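Akitz to Take Over Fitting and Warranty Work for Skodus Seat Programs

GUMBRIDGE, 10/5/19 – Akitz, the vehicle interior workshop based in Gumbridge, has signed an agreement with the seat maker Skodus under which it will carry out all fitting, inspection and warranty work for Skodus replacement seats sold in the region. The agreement takes effect this month and covers front seats, rear bench covers and the matching door panel inserts.

Until now, customers who ordered a Skodus seat set were free to have it installed by any shop they chose, and warranty claims were sent back to the manufacturer for review. Under the new arrangement, the seats will be delivered directly to Akitz, checked against the order, and installed on site. Claims will be reviewed in Gumbridge by staff who have completed the Skodus training course.

"Our customers have asked for a single point of contact, and this agreement provides it," said Noemí Rosales, general manager of Akitz. "A replacement seat is connected to the heating circuit, the occupant sensor and, in most current cars, the side airbag. The fitting has to be documented and it has to be done by trained people."

Scope of the agreement

The agreement applies to replacement seats ordered on or after the date of this announcement. It includes fixed-back and reclining sport seats, with or without heating, and the full range of leather, microfiber and woven covers now listed by Skodus. Carbon-backed seats are included where the vehicle is registered for road use. Seats intended only for competition vehicles remain outside the agreement and will continue to be sold without installation.

Five installation bays have been set aside for the work at the Akitz building. Each is equipped with a lifting arm for removing seats through the door opening, a diagnostic terminal for reading and clearing restraint system messages, and a covered bench where original seats can be stripped if the owner wishes to keep the original frame. The bays were previously used for general trim repair, which has been moved to the rear of the same building.

The company expects to complete 400 seat sets in the first year. Orders already placed by dealers account for 167 of these. The remaining capacity will be offered to private owners and to independent shops that do not have the equipment to work on seats with built-in airbags.

"We looked closely at the order book before agreeing to a number," said Zihan Jin, who is responsible for production planning. "Dealer orders arrive in groups, usually when a new model reaches the showroom, and private orders are spread more evenly. The schedule allows for both."

Installation and inspection procedure

A standard front seat set will be installed in one working day. Vehicles are received in the morning, and the owner or dealer is given a written record of the condition of the cabin, the seat rails and the existing wiring. The battery is then disconnected and the vehicle is left to stand for the period stated by its manufacturer before any restraint connector is opened.

Once the new seats are bolted in place, each fastener is tightened to the value shown on the Skodus data sheet and marked. The technician then checks travel, height adjustment, backrest release and belt buckle position, and confirms that the seat heating reaches and holds its set levels. The results are entered on an inspection form, one copy of which is given to the customer. A second copy is kept by Akitz for the length of the warranty.

Vehicles with memory seats require an added calibration step and may need to stay overnight. The same applies to vehicles with massage or ventilation functions, where the original control unit must be either matched to the new seat or taken out of service in the vehicle's software. Customers will be told at the time of booking which functions will be kept and which will not.

Jiahui Xue, head of technical training at Skodus, said that the inspection form had been revised for the agreement. "The earlier version asked whether the seat was secure and whether the warning light was off. The new version asks for the measured values, and the signature of the person who took them," she said.

Warranty terms

Seats fitted under the agreement carry a warranty covering the frame, the foam, the cover seams and the heating elements. Normal wear to the cover, including shine on the outer side cushion and creasing of leather, is not included. Damage from cleaning products that are not listed in the care booklet is also excluded.

Claims must be presented in person at Gumbridge with the vehicle. Photographs will be accepted for a first opinion only. Where a claim is approved, the affected part will be replaced from stock if it is available, and the company aims to return the vehicle to its owner within six working days. Where the cover has to be sewn to order, a longer period will apply and a standard cover will be fitted in the meantime.

Owners who bought seats before the agreement took effect keep the terms printed on their original invoice. They may ask Akitz to inspect the installation for a fixed fee. If the seats pass the inspection, any later claim can be handled in Gumbridge instead of being sent to the manufacturer.

Materials and color matching

The agreement also brings changes in the way covers are matched to the rest of the cabin. Skodus will hold a set of reference hides and threads at Akitz, and new samples will be added whenever a supplier changes a dye lot. Customers ordering door panel inserts together with seats will be asked to approve a stitched sample before cutting begins.

Leather for the programs will come through Liao, which has supplied both companies in the past. Shufen Xiong, sales manager at Liao, confirmed that hides for a single order will be drawn from one lot wherever the size of the order permits. "Black is the most requested color and also the one that causes the most discussion, as a seat, a door insert and an armrest can all be black and still look different in daylight," she said. "Keeping one order within one lot removes most of the difficulty."

Contrast stitching, embroidered headrests and perforated center panels will remain available. Requests for covers that pass over the airbag seam will be accepted only in the patterns approved by Skodus, using the thread specified for that seam. No exceptions will be made to this rule, including for vehicles in which the airbag has been switched off.

Staffing and training

Technicians assigned to the installation bays have completed a classroom course and a supervised practical period. The course covers restraint system safety, seat rail measurement, connector repair and the completion of inspection records. Refresher training will be held each October, and technicians who miss it will be moved to other duties until they have completed it.

Chenxi Dong has been appointed service coordinator for the program and will oversee bookings, customer records and contact with dealers. Before taking up the position, Dong worked in the Akitz trim department, where the duties included preparing estimates for leather repair and dashboard recovering.

Akitz has stated that the agreement will not affect its existing work on steering wheels, headliners, center consoles and convertible tops. Prices for those services are unchanged, and current bookings will be honored on the dates already given.

Information for owners and dealers

Bookings for seat installation may be made by telephone or at the service counter. Owners are asked to have the vehicle identification number, the current seat type and any optional seat functions on hand. Personal items, child seats and aftermarket seat covers should be removed before the vehicle is dropped off. Original seats can be returned to the owner, wrapped, or stored by the workshop for a monthly charge.

Dealers with open orders will receive a revised delivery schedule in writing. Orders that have already been shipped to a dealer can be transferred to Gumbridge without a handling fee, provided the packaging has not been opened – seats that have been unpacked will need to be inspected first, and the standard inspection fee will apply.

The two companies will review the agreement at the end of its first year. A possible extension to rear seats with folding mechanisms has been discussed, and Skodus has said that a decision on that point will depend on the results of testing now under way.

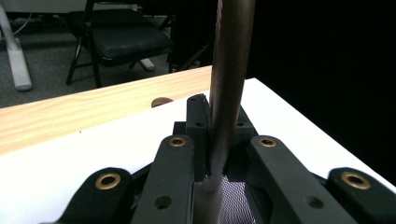

Slender brown rod with a smooth, slightly glossy surface.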